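Why does my imitation policy do worse after I added more demos?
Last updated 14 Aug 2019
4 min read

Sigrún Kjærgaard

Okay, so I've been chewing on this for two weeks and I'd love some outside eyes. I have a small tabletop arm with a two-finger gripper, and I'm training it by plain behavior cloning. I move a leader arm by hand, the follower copies it, I record joint positions plus one camera view, and a network learns to predict the next joint positions. The task is about as simple as I could make it: pick up a little yellow block-shaped thing and set it down on a red notebook.

With my first 40 demos it was pretty decent! It got the object onto the notebook in most trials, and when it missed, it missed by a little. Then in July my labmate recorded another batch for me, same task, same table, and I threw everything in together and retrained. I figured more data could only help. Now the arm gets down near the object and just sort of hovers. Sometimes it drifts sideways, and sometimes it closes the fingers early and comes back up with nothing.
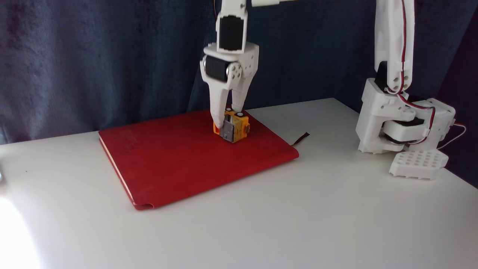
Gripper closed on the yellow object, over the red notebook.

Things I've already tried: training longer (the loss goes down nicely, the behavior doesn't change), a lower learning rate, and a bigger network, which was worse if anything. The validation loss on the combined set looks fine to me. I also replayed a bunch of the new demos straight through the arm and they go smoothly, so I don't think the recordings are broken. Is there some rule about how much data is too much? That sounds silly when I type it out, but I'm stuck.

Vibeke Ragnarsson

Not silly, and I'd bet money on the labmate. I don't mean they did a bad job! I mean there are two people in your data now, and they probably don't pick things up the same way.

Plain behavior cloning with a squared-error loss learns the average action for a given view. If you always come straight down and your labmate swings in from the side, the average of those is a path neither of you took. Right above the object is where the two styles disagree the most, so that's where you get hovering. Closing early could be the same thing: one of you shuts the fingers on the way down, the other waits until the arm has settled, and the network splits the difference.

I ran into this on a project we called Binell, where we had a drawer task and two operators. Each operator's data trained a good policy alone. Mixed together, it was junk. Here's what I'd do, in this order:

Train on only your demos again, then on only your labmate's, with the same settings. If both work alone, you have your answer and can stop fiddling with the learning rate.

Plot the gripper height over time for every demo and color the lines by person. You'll probably see two bundles. While you're there, look for pauses. People hesitate just before they grasp, and a policy that only sees the current frame can learn to sit in that pause forever, because nothing in the image tells it to move on.

Then have it predict a chunk of future steps in one go. I used 8 steps and re-planned after each chunk – it got the arm through the hesitation, though it did look jerkier. If the two styles are really far apart, swap the squared-error head for a mixture output so it can commit to one way or the other.

And please don't lean on validation loss for this. Mine barely budged between the policy that worked and the one that waved at the drawer. Run real trials with the object starting from the same marked spots every time, and write down where each one fails.

Domínguez

check your camera. if it got bumped between batches you'd see pretty much the same thing. put the first frame of an old demo over the first frame of a new one and see if the table edge lines up

Sigrún Kjærgaard

Thank you both! Camera first, as it was the quick one: the table edge lines up, so it hasn't moved in any way I can see. Then I made the height plots and wow, yes, two bundles. I go straight down and my labmate takes this long lazy curve from the right with a big pause at the end. I'm training the separate policies tonight and I'll try the chunks after that. Vibeke, did you trim the pauses out of your demos or leave them in?

Vibeke Ragnarsson

Left them in at first, then trimmed only the ones where no joint moved at all. Keep the slow parts before the grasp, though – I cut those once and the arm started knocking things over.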